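Search articles, issues, authors
Search

The Shelf Life of a Stored Drive

By Mwangi Urio
Oct 9, 2026

The drawings for the Blackburn pumping station exist in three forms. There is a set of paper prints, folded and stained, in a flat file on the second floor. There is a set of scans made from those prints. And there are the original design files, which the station's engineers would prefer to use, and which spent most of their life on a hard drive in a cardboard box in Zundmont.

The box belonged to Castier, a surveying and civil engineering firm that has worked on water projects in the region for 30 years. Like many firms of its size, Castier closed out each large job by copying the working files to a drive, writing the job number on the label and putting the drive on a shelf. By the start of this year the shelf held 400 drives. In May the firm began reading all of them.

Offline drives are cheap, they draw no power, and they can't be reached over a network. For a firm that is required by contract to keep records long after a job ends, those are strong points. The weak point is that a drive on a shelf reports nothing. A drive in a running server logs its errors, and a controller can flag it for replacement. A shelved drive can fail in year three and be found out in year twelve.

What ages, and how fast

The magnetic layer on a platter is the part most people worry about, and it is usually the part in the best condition. At room temperature the recorded bits fade slowly. Trouble tends to come from everything that surrounds the platter.

Spindle bearings in most modern drives are fluid bearings, sealed with a thin film of oil. The oil can thicken or move during years without rotation. Older drives parked their heads on a textured zone of the platter itself, and a head that sits against a smooth surface for long enough can stick to it. Later designs lift the heads onto a plastic ramp, which removes that fault and leaves others. Rubber bumpers inside the housing can turn soft and tacky. Contacts between the circuit board and the sealed housing can corrode if the room is damp.

Then there is the interface. A drive with perfect platters is of little use if no machine in the building has a port for it. Castier's oldest units use the wide parallel connector that went out of general use in the 2000s. The firm's current desktops have no such port, and several cheap adapters bought for the job would not recognize drives below a certain capacity. The staff ended up keeping one old tower in service only to read them.

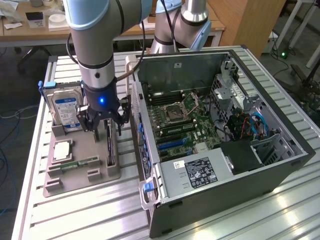
A 3.5-inch hard drive with a blue plastic rail tab at its edge. The size has outlasted several generations of connector.

Reading without making things worse

The procedure Castier settled on is slow. Each drive is brought into the reading room the day before, left in its bag, and allowed to reach room temperature. It is inspected for bent pins and corrosion. It is connected through a write blocker, a small device that passes read commands and refuses write commands, so that the host operating system can't update a timestamp or try to repair a damaged file table.

The first pass makes a full image of the drive, sector by sector, with a short timeout. If a sector doesn't read promptly, the software records its position and skips ahead. Only after the healthy areas have been copied does a second pass return to the skipped areas with more patience. The order matters. A weak drive may have a limited number of hours left, and retrying a bad sector early can use them up.

Once the image exists, the physical drive goes back in its bag. All further work is done on the image. Files are extracted, a checksum is computed for each, and the results go into Zeren, the catalog database the firm uses for its paper records. The checksum is a short value calculated from the full contents of a file. If one bit of the file changes, the value computed later will not match the one on record.

Copying was expected to take most of the staff time, but naming did. Job numbers had been reused after an office merger. Folders called "final" sat next to folders called "final revised," with newer files in the first. On one drive the label gave a bridge job and the contents were payroll.

The formats problem

A file that can be read is not always a file that can be opened. Castier's early drawings were made in a drafting program that is no longer sold. Current software imports the files but drops custom line types, and on survey sheets the line type is what separates a fence from a buried gas main.

The first full report on the project lists 1,020 drawings in this state: intact at the bit level, and incomplete on screen. The firm has chosen to keep the original file in every case and to store a print-quality PDF beside it, made on an old workstation that still runs the original program. The PDF can't be edited, but it shows what the surveyor meant. For coordinate data, which matters more to future jobs, the points are also exported as plain text, with the datum and units written in the header.

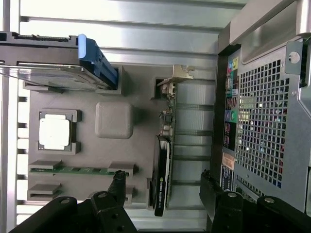
How often should a drive kept in storage be powered up and read?

Once a year is a reasonable interval for most collections, with a full read and a checksum comparison each time. Spinning the drive for a minute and putting it back shows only that the motor runs.

Two copies, and then a third

The weakness in the original arrangement had little to do with the brand or age of the drives. For most jobs, the shelf held the only copy. Under the new plan every job has 2 copies on disk, on drives bought at different times so that they don't share a manufacturing batch, and a third on magnetic tape at another site.

Tape has its own demands. The cartridges are stable when kept cool and dry, but tape drives read back only a limited number of earlier generations, so a tape archive has to be recopied on a schedule. Castier has set its schedule by the tape drive and not by the cartridge — the cartridge would probably last longer.

Storage conditions have been changed as well. The cardboard boxes have been replaced with closed cases fitted with foam slots, and the drives sit in antistatic bags with a humidity card in each case. The shelf has been moved off an outside wall. A logger in the room records temperature and relative humidity every hour, and the readings are filed with the catalog.

The Blackburn files came off their drive on the first pass, with no skipped sectors. The pump hall drawings opened correctly. The site plan did not, and is now among those waiting for a turn on the old workstation.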